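How to Sort Out a Snack Cupboard and Keep It That Way

My snack cupboard used to be the kind where you open the door with one hand and catch things with the other. I finally got tired of it last March, and I've kept it in decent shape ever since, so I thought I'd write down how I do it for anyone who's in the same boat.

First, pick a time when you won't be interrupted. Give yourself 90 minutes the first time (I know that sounds like a lot for one cupboard, but you will find things in there you forgot you owned, and you will want to stop and eat some of them). After that first go it gets much quicker.

Take everything out. Yes, everything, even the jar at the back that you're a little afraid of. Wipe the shelves down with warm water and a drop of dish soap, and leave the door open while they dry.

Now check the dates. "Best by" on crackers and cookies is mostly about taste, so I open the bag and try one before I decide. Nuts are another matter -- if they smell like old paint, out they go. My neighbor Doina Bošković keeps hers in the freezer, and after throwing away a very expensive bag of pecans I've started doing the same.

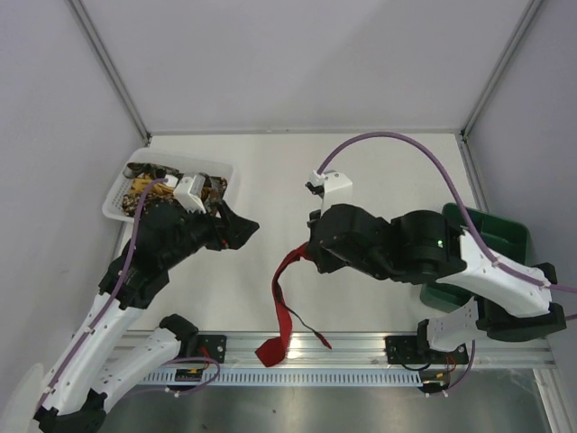

Next comes the sorting, and I'd urge you to keep your groups broad. I once tried eleven categories, with labels and everything, and my family ignored every last one of them. These days I use four: sweet, salty, baking bits, and lunchbox things. If you can't decide where something goes within a couple of seconds, put it where you'd look for it first.

Open bags get folded over twice and clipped. Clothespins work just as well as the fancy clips, and I have a whole drawer of them anyway! Stand the bags upright, oldest in front, so they get eaten in the right order.

Put the lunchbox group low enough for the kids to reach, and the baking bits up high, especially the chocolate chips. Heavy jars should stay on the bottom shelf.

Once a month or so, before the big grocery trip, I go through one group and make a note of what's low. It goes on the back of an envelope on the fridge door, next to the pencil on a string.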